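Mirkcombe Student Robotics - Member Forum
Board: Manipulation Project
Topic: Paper handling task, draft procedure for comment

Posted by k_noguchi (Project Lead)

Members are invited to comment on the draft procedure for the paper handling task before it goes to Dr Fujimoto in June. The task requires the arm to pick up a clipped set of printed pages, separate the sheets, square the stack and refasten it. Human demonstrations are recorded first at desk 476, and the policy is trained on those recordings. The target for this term is 337 accepted demonstrations.

The draft has two stages.

Stage 1. Single sheet. The demonstrator lifts one page with the left hand and keeps it slightly tilted over the desk. The right hand holds a pen near the upper corner. The printed side remains towards the head camera. 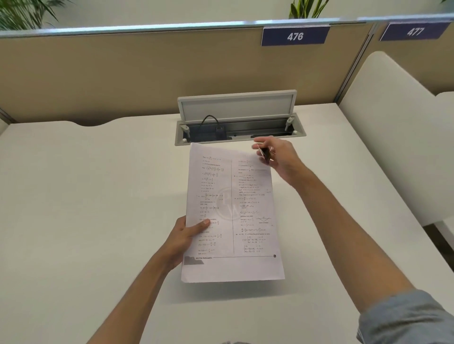
Stage 2. Full stack. The clip is removed and placed on the desk. The demonstrator gathers the pages, squares them and refastens the clip at the top left corner. Each attempt is limited to 25 seconds.

Comments should be kept to the procedure. Questions about lab bookings belong on the Bookings board.

Posted by yabsira.f

Thank you for circulating this. I would ask that Stage 2 be divided. Gathering and squaring are different behaviours, and the labelling group has been unable to agree on where one finishes and the other begins. When the pages are bent and fanned, two labellers will routinely choose different end points for the same attempt.

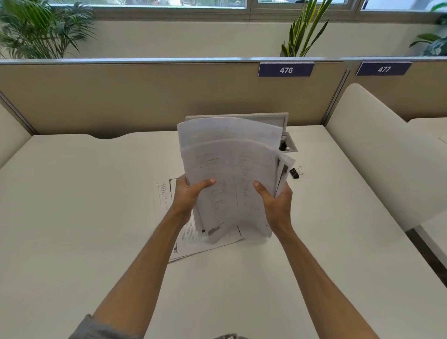
Stage 2, stack held upright with the binder clip on the desk.

I propose that "gathered" be recorded once both hands have hold of the stack, whatever the condition of the edges.

Posted by m_arai

I do not support the division. The Brenard team split their folding task in the same manner last year and spent most of the term relabelling. A single stage with one end condition would be easier to defend in the report.

I also question the choice of material. Dense two-column mathematics sheets give the tracker a great deal of fine texture, and our results may not carry over to plain paper. A set of blank pages should be included.

Posted by k_noguchi (Project Lead)

The point about blank pages is accepted and will be added as Appendix B. The mathematics sheets will remain the primary material, as the baseline was recorded with them.

On the division of Stage 2, I am inclined towards Yabsira's view, provided that the end condition is written down. My suggested wording is: "The stage is complete when the clip is fastened at the top left corner and the stack is held clear of the desk by both hands."

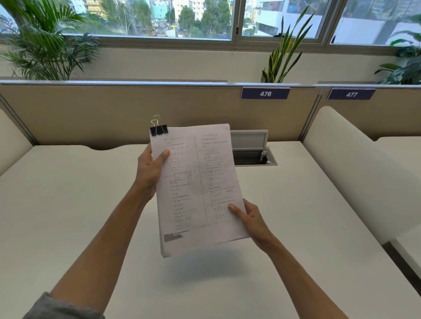
Slightly offset page edges would be permitted under this wording. Requiring a perfectly square stack would cause us to reject a large share of otherwise sound attempts, and the Fekell gripper is not capable of that tolerance in any case.

Posted by n_oda

Two minor matters from the hardware side. First, the lid of the cable box should be in the same position for every session, and the procedure is silent on this. Second, the draft refers to "the clip" without a size. The gripper fingers were machined for one size only.

Posted by m_arai

I withdraw my objection to the wording but maintain it with respect to the split. Could we trial both schemes on 5 recordings and compare labeller agreement before the draft is submitted?

Posted by yabsira.f

Agreed. I will select the recordings and post the labelling sheet here by noon tomorrow.

Posted by k_noguchi (Project Lead)

Approved. Noboru, please send me the clip size and your preferred lid position for inclusion in the equipment list. The thread will stay open until the trial labels have been returned.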